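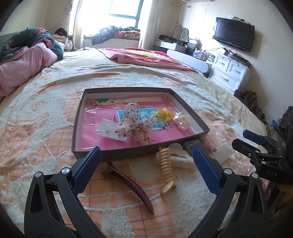 Posted by dronda

Plostness Textile Circle
Minutes of the May meeting

The meeting opened at 7:00 in the back room on James Street. Minutes of the last meeting were approved with one fix: the dye workshop ran for three hours, so the line saying 2 has been changed.

1. Money

We have $2,335 in the account after paying for the hall and the new ironing boards. The boards are wonderful and everyone should try them! Dues stay the same until next spring. A motion to buy a second steam iron passed, with a limit of $60.

2. Indigo day

What a turnout. The vats held up all afternoon and the folded napkins came out far better than we had hoped – the darkest ones are going on the wall at the library. Two members offered to write up the recipe for the binder. The buckets still need a proper scrub before they go back to the Trirka shed. Please bring your own gloves next time, as the shared pairs are worn through at the fingers.

3. Mending table

The table at the street market will run again in June. We agreed to take on hems, buttons and small tears, and to say no to zippers on the day (they can be left with us and picked up later). Wool darning was the big hit last year, and we would love a second person who can teach it. Sign-up sheet is by the kettle.

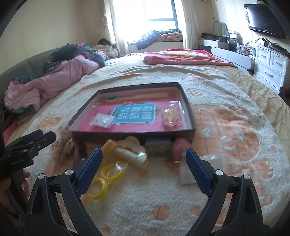 4. Storage unit

Unit 3321 is ours for another year. The roll-up door sticks, and the office has been told. Fabric donations are now sorted by fiber instead of by color, which drew some lively talk but passed easily. Anything with a musty smell stays out of the unit until it has been washed.
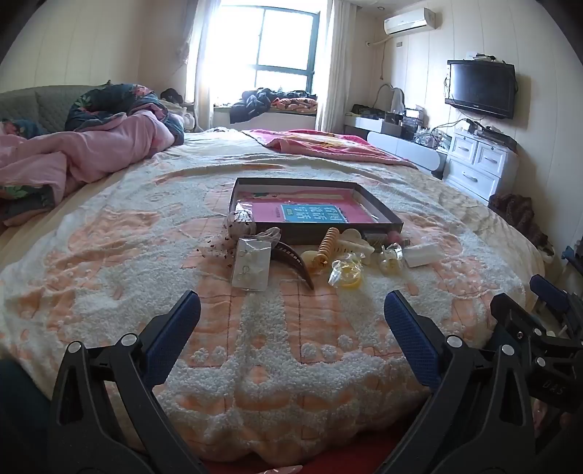

The care guide for old bed linens is nearly ready to print, and the draft got a very warm welcome. The section on quilts is done. Still to come is a page on tufted spreads, and we all agreed it needs a good clear bit on chenille. With a spread like the one shown, where peach, cream and white tufts make up the loops and scallops, the draft should tell people to check each color for bleeding on a hidden corner first. We also want a line about shaking the tufts out before hanging – it makes such a difference.

5. Next meeting

Same room, 7:00. Bring scraps for the swap and a mug. Agenda items can go in the Dronda folder up to the night before.

Closed at 8:40.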